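Workshop notebook, Grundlow line, Plandville
16/02/2018

Start of shift

Arm was left in manual overnight. Put it back in auto after checking the guard switches and the e-stop at both ends of the cell. Reset took two goes. The fault list showed the same door switch as before, so I have written it on the whiteboard and on the spares list. If it trips again, swap it and stop cleaning it.

Drusar units on the bench for button testing: 73 left from the last batch plus whatever comes off assembly today. The old units with the flat membrane keys are finished. Everything from here on has the raised metal button with the lit ring.

What changed on the bench

Until October all the press testing was done by hand. One person, one stool, a clicker counter and a clipboard, 109 presses on every sample unit. It was the job people swapped shifts to get out of. Two of the crew had wrist trouble from it and one is still on light duties. The arm has taken over the pressing. It has not taken over the judging, and I want that kept clear when we train the afternoon crew, as there has been some talk in the lunch room that the bench is going to run with the lights off.

What the arm does: goes to the button, presses, lets go, repeats, logs a pass if the controller sees the contact close.

What the arm does not do: notice a gritty feel, a rattle, a ring that flickers, a scratch on the black gloss, a button that sits crooked in its bezel. We found all of those by hand last year. So each unit still goes past a person afterwards for a feel check and a look under the lamp. Eight presses by hand is enough for that.

Fingers

Spent most of the morning on finger position. One finger is the dark wedge and the other is the silvery one. Going in low with both of them keeps the wrist off the panel, but the approach has to be slow or the tip lands on the bezel before it gets to the button face. Bezel contact does no harm at low force. It does throw out the force reading, and then the log says the button is stiff when there is nothing wrong with it.

Tried the approach at 15 mm/s and at twice that. The slow one is easier to watch and easier to stop. Leaving it slow for now. Output is down a bit on paper, but the feel check is the bottleneck anyway, so there is no point in the arm getting ahead of it.

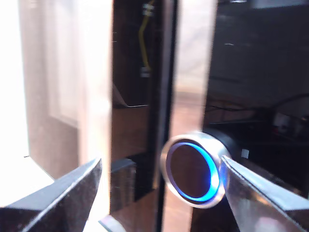

Set-up steps for the afternoon crew

1. Wipe the panel before loading. The gloss shows every fingerprint and the lamp check is useless on a dirty one. Use the grey cloths – the blue ones leave lint.

2. Seat the unit in the fixture and do up both clamps. Pull on it. If it moves at all, do them up again.

3. Power the unit and wait for the ring to come on. No ring, no test. Tag it and put it on the rework shelf.

4. Jog the arm in by hand for the first unit of every batch. Look at where the silver finger meets the bezel. If it is riding on the rim, back off and shift the target before going to auto.

5. Keep the loose cables behind the unit clear of the arm's path. Cable ties are in the second drawer.

6. Run the cycle. Stay at the bench for the first unit. After that you can do feel checks on finished units at the next table, but keep the pendant where you can reach it.

7. Write your own comments in the log. The pass/fail column fills itself in, the comments column doesn't, and the comments are what Au asks for when a unit comes back.

Comments from the crew

Collected at the morning break, written down more or less as said.

– Wrists are better. General agreement on this.

– Standing up more, which some like and some don't. Want a second stool between the two tables. Have asked stores.

– The log screen times out too fast and you have to sign in again with gloves off. Agreed, it is a pain. Will ask for a longer timeout.

– Worry about hours. I passed on what I have been told: same headcount on the bench, and the pressing hours go to rework and feel checks. Asked for it in writing so it can go up on the board. No reply yet.

– Two people want to learn to edit the arm program themselves instead of waiting for the Au technician to drive out. I think that is a good idea. At present a small shift in the target position means a phone call and half a day lost.

To do

Order the door switch.
Get the written answer on hours.
Thin rubber pads for the fingertips – try on one finger first and compare force readings.
Print the steps above in large type and tape them inside the cell cupboard.
Move the lamp to the left side of the feel check table, the glare off the panels is bad after lunch.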